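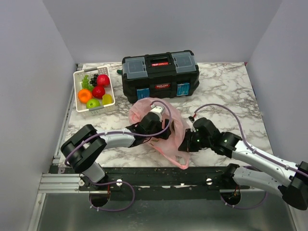
DELI black plastic toolbox with lid compartments
Reviewed by Rizwan Sivakumar

Small toolboxes are mostly judged on capacity, and capacity is the least useful number on the label. What decides whether a box gets used is how fast the small parts come out of it and how much bench it takes up while open. I have had the DELI on a workbench and in the trunk of a car since August.

Construction
The body is black plastic. The top carries two compartment lids in translucent gray, one on each side of the carrying handle. A red-and-black label sits in the recess under the handle, and the brand name is on the front in white on red. There are blue labels at both front corners. Mine peeled off cleanly with a fingernail and left no residue.

Wall thickness is adequate. Pressing on the long side with a thumb produces some flex at mid-span and none near the corners. The floor does not bow when the box is lifted full.

Lid compartments
These are the reason to buy it. The lids are clear enough to tell screws from wall anchors, but not clear enough to tell a 3 mm bit from a 4 mm bit. I put a strip of masking tape on each and wrote the contents on it. Both lids open without disturbing the main compartment, so a fuse or a picture hook can be fetched in a couple of seconds.

The catches are stiff for the first week. After that they settle to a firm click. I opened and closed the left lid 411 times over a few evenings to see if the hinge would whiten. It did, slightly, at the outer end, with no loss of holding force. Extrapolating from that to 3,000 cycles would be guesswork and I will not do it.

Small parts migrate if the box is carried at a steep angle. Washers are the worst offenders — they slide under the divider and end up with the wood screws.

Handle
Central, black, and wide enough for a gloved hand. Balance depends on packing: with the hammer and the adjustable wrench on the same side, the box tilts noticeably. Putting them at opposite ends fixes it. The mold seam on the underside of the grip was sharp on my sample and took a minute with fine sandpaper.

On the table
I checked the base on polished stone, painted wood and bare concrete. It slides easily on stone, and a countertop deserves a cloth under it. Jong-dae Kang has the same box and stuck four felt pads to his, which works until they pick up sawdust.

Compared with the Trondside
The Trondside I used before has a deeper main compartment and no storage in the lid. It holds a cordless drill, and the DELI holds mine only with the battery removed. For a drill owner with one box, the Trondside is the better purchase. For hand tools and fasteners I prefer the DELI.

Long-term notes
No cracks after 18 weeks. One lid has a scratch from a file. The handle pivots are still tight.

Rating: 4 out of 5. One point off for the divider gap.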